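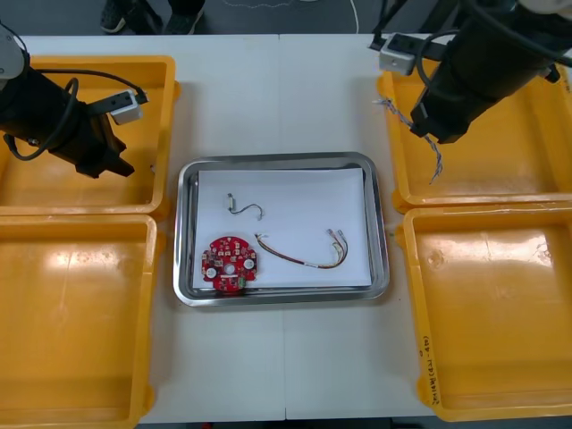
3. Arbeitsplatz einrichten und Teile bereitlegen

Bevor es ans Anstecken geht, räume ich mir immer erst den Tisch frei. Klingt spießig, spart aber Sucherei - die Stecker im Zelov-Bausatz sind wirklich winzig!

1. Stell das Edelstahltablett in die Mitte und leg ein weißes Blatt Papier hinein. Darauf siehst du jedes heruntergefallene Teilchen sofort.

2. Verteil die vier gelben Schalen links und rechts davon, je zwei pro Seite. Ich beschrifte meine mit Filzstift, sonst verwechsle ich nach 19 Platinen garantiert Geprüft und Ungeprüft.

3. Leg die runde rote Platine flach aufs Papier, mit den drei weißen runden Flächen nach oben. Bitte nur am Rand anfassen.

4. Jetzt die Kabel: das kurze dünne mit dem hellen Stecker und den längeren bunten Kabelbaum (rot, gelb, braun). Leg beide locker im Bogen ab und knick sie nicht.

Achtung: Das Tablett ist aus Metall und leitet. Solange Spannung anliegt, darf die Platine nie direkt darauf liegen, und das Papier ersetzt keine Isoliermatte. Also erst Netzteil ab, dann hinlegen.

Hinweis: Fehlt ein Kabel, schau bitte zuerst in der Kellent-Tüte nach. Da rutscht gern mal eins in die Falte (ist mir selbst schon passiert).

Weiter geht es in Abschnitt 4 mit dem Anstecken des kurzen Kabels.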